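Kotuvby (the parody wiki) – is the Ramberg article still funny?

kuusk_reader
I have read the article about Ramberg again, the kingdom where sleeping is a tax crime. In August it had 10 jokes and I laughed at most of them. Now it is very long and I laugh at 2.

Suko
I don't agree. The part with the night inspectors is new and it is the best part. Maybe you read too fast?

kuusk_reader
I read it two times. The inspectors are good, yes. But the list of royal pillows has 28 entries and every entry is the same joke.

paperduck
Lists are always the problem on Kotuvby. Somebody adds one line, then everybody adds one line. I would cut the article to 500 words.

Suko
500 is too cruel. You would lose the pillow that became prime minister.
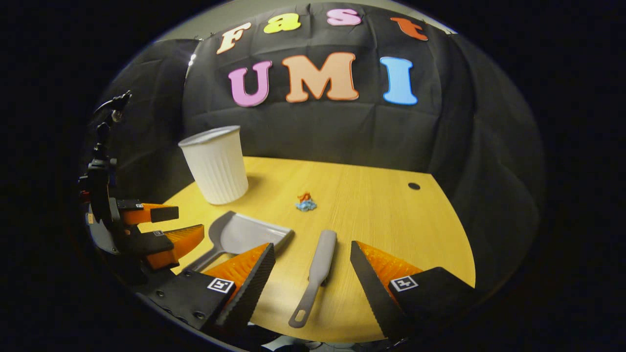
paperduck
My rule for a parody article is that the title should do half of the work. It must be short and a little too serious. Take "Fast UMI" in foam letters on black cloth, with the I in sky blue – I would believe any nonsense written under such a title. "Ramberg and Its Many Historical Pillows" is already tired before the first line.

kuusk_reader
Then we agree about the title. I will start a draft on the talk page tonight. The prime minister pillow can stay.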